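Category: Facilities and Workplace | Office Notices

Vandico Office Services
Apr 20, 2008

Paper records at the Trostville office will be sorted and refiled over the coming weeks. The posts in this thread set out what is asked of each department.

Magazine file holders are for current periodicals, catalogs and stapled reports only. Correspondence goes in the hanging folders. Please label the spine side before a holder is returned to the shelf.

Each desk may keep 2 holders. Additional holders should be brought to the supply room on the Cairns side of the building, where they will be reissued.

Spiral-bound notebooks are to be stored flat, as the bindings catch on one another when shelved upright. Write the department name and the start date on the front cover. Full notebooks are retained for 2 years.

Clear plastic sheets may be reused if they are not torn. Remove old tape before handing them in.

Sorting tables are shared. Staff are asked to take their items with them at the end of each session and to leave no loose papers overnight.

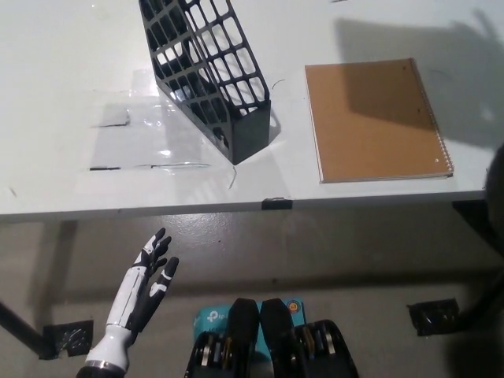 File holder, clear plastic sheet and notebook on a white sorting table.

Records dated before 2000 are not part of this exercise. They will be transferred to the Prinham storage site in October, and a separate notice will be issued to department heads.

Questions may be directed to the Office Services desk during regular hours.

Related notices
Supply room hours, Trostville
Labeling guide for shelves and cabinets
Prinham storage: how to request a box

Copyright 2008 Vandico. All rights reserved. | Contact us | Back to top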